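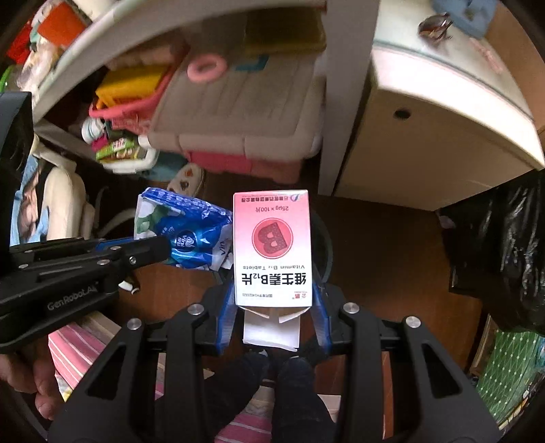

Vitamin B12 carton (维生素B₁₂片, 25 μg × 100), end flap open; snack bag on the floor beside it.

From: Yolotzin Villalobos
To: Burero household storage list
Subject: Re: Sorting order for mixed floor-level storage

Heriberto Zepeda wrote:

> I have read the Prulen notes and I disagree with step 2. They say to
> empty every box onto the floor before discarding anything. In a small
> room this leaves no place to stand. I would take out the packaging
> first and leave the boxes stacked.
>
> Two questions. Do you treat medicine cartons as packaging or as
> contents? And do you line the bin, or tip it loose into the big sack
> on the landing?
>
> Heriberto

I agree on step 2 and have withdrawn it from the draft. The corner in question has a white shelf on top, beige plastic boxes below it, a pink drawer under those, and a pink basket of snack packets. Shoes are at floor level with everything else. Unstacking the boxes first would bury the shoes and the basket, and those are the two things that need to be reached early.

On the cartons: they are contents until checked. A carton goes out only when it holds no blister strips and no leaflet anyone wants. If strips remain, the carton stays with them, as the strength is often printed there and nowhere else. An open end flap tells you nothing either way. Look inside.

On the bin: lined. I use a round one and keep it on the floor next to the work, within arm's reach when seated. The landing sack is for full liners.

Revised order, replacing steps 1 to 6 of the September draft:

1. Sit down on a mat facing the corner. Do not work standing — the low items get missed.

2. Collect loose packaging from the floor. Wrappers, torn bags, anything crumpled. Do not open boxes yet.

3. Check snack packets singly. Sealed and in date goes back to the basket, crimped end up. Opened goes out. Tip crumbs into the liner before releasing the packet, with the packet over the rim.

4. Check medicine cartons as described. Flatten the ones that go out if they are larger than a hand. Small ones can go in as they are.
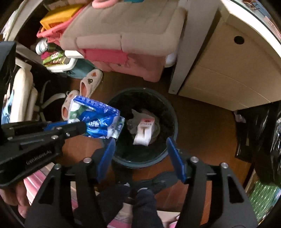 5. Pair the shoes and move them off the sorting area. They return last.

6. Unstack the boxes, top one first, and finish each before lifting the next. Small loose items (hair ties, clips) go in the drawer and not on the box lids.

Liner size: the 700 mm liners from Nutska are long enough to fold over the rim of my bin with 80 mm to spare. The shorter Serrano ones slip down once something heavier than paper goes in. If you have only those, a rubber band under the rim holds them.

Still open: the folders on the shelf. I left them out of the order, as paper takes longer than all the rest together. If you want them included, send wording and I will add it after step 6.

Please trim the quoted text when replying. The digest readers have asked again.

Yolotzin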